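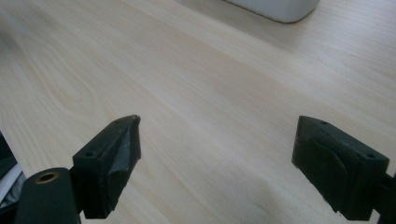
4. Comprobación de la pinza manual antes de registrar demostraciones

Esta sección se aplica a la pinza manual Okik con el software de captura Vurkano. Realice la comprobación al comienzo de cada sesión y después de cualquier cambio de dedos. El método Grulent estima la apertura a partir de la imagen de ambos dedos, por lo que un error de montaje se transmite a todas las demostraciones de la serie.

4.1 Posición inicial

1. Suelte el gatillo y deje la pinza abierta, sin ningún objeto entre los dedos.
2. Oriente la cámara hacia una superficie clara y de tono uniforme. Un tablero de madera clara es suficiente; la veta no afecta a la segmentación.
3. Verifique que los dos dedos aparecen en la parte inferior de la imagen, enfrentados y con las puntas visibles.
4. Retire los objetos situados entre las puntas. Los que queden al fondo pueden permanecer en la mesa.

NOTA: Los dedos negros mate requieren luz difusa. Con un foco directo, los orificios de los tornillos pueden confundirse con marcas de referencia.

4.2 Registro de la apertura

1. En Vurkano, abra Calibración > Apertura y pulse Iniciar.
2. Mantenga la pinza abierta hasta que se completen 500 fotogramas.
3. Cierre los dedos despacio hasta el contacto y vuelva a abrirlos. Repita el ciclo 5 veces.
4. Compruebe el valor de apertura máxima. En la configuración de referencia es de 157 píxeles, con una desviación admisible de 2.
5. Guarde el perfil con el nombre de la serie. Para reproducir los ensayos de la serie Sebastian, cargue el perfil del mismo nombre y no modifique la exposición.

PRECAUCIÓN: No apriete los tornillos de los dedos con el registro en marcha. Si el perfil queda fuera de tolerancia, descártelo y repita el apartado 4.2 completo.

4.3 Desgaste de las caras internas

El roce deja zonas grises y marcas claras en la cara interna de los dedos. Elimine el polvo con un paño seco. Sustituya la pieza si la superficie de contacto se despega o si la punta ha perdido material hasta alterar la lectura en posición cerrada. Anote el cambio en los metadatos de la serie: las demostraciones anteriores y posteriores no deben compartir perfil.

© Vurkano. Documentación técnica | Contacto | Volver arriba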